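Chapter 7
Looking After the Tools of the Visit

Before you ever place a hand on a patient's wrist, you will have opened your case, and it is surprising how much of a good visit depends on what you find when you do. Students at the Barberg clinic sometimes groan when we spend a whole Thursday morning on packing and putting away (there is so much else to learn, after all!), but by the end of the term most of them have come around, and a few have become quite particular about it.

We will begin with the stethoscope, the piece you will reach for most often and the one most likely to be stuffed in a pocket on the way out the door. Lay it out on a clear bit of surface beside its case and let the tubing fall into an easy loop, with no sharp bends. Take a moment to look it over from one end to the other before you do anything else.

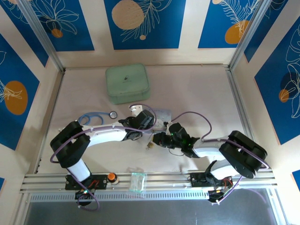 7.1 Case, Tubing and Chest Piece

A stethoscope has only a few parts, and you should be able to name every one of them by the end of this section. The chest piece is the round metal end that rests against the patient. The tubing carries sound up from it to the earpieces, and it will stiffen over the years if it is left on a sunny windowsill or wound tightly around itself.

Wipe the chest piece first, then the tubing, then the earpieces, and give everything 30 minutes in the open air before closing it up in the case. Small spare parts can go in a clear plastic bag, labeled, and tucked in last. We will come back to labels in Section 7.3, along with the supply list from the Stamum home-visit program.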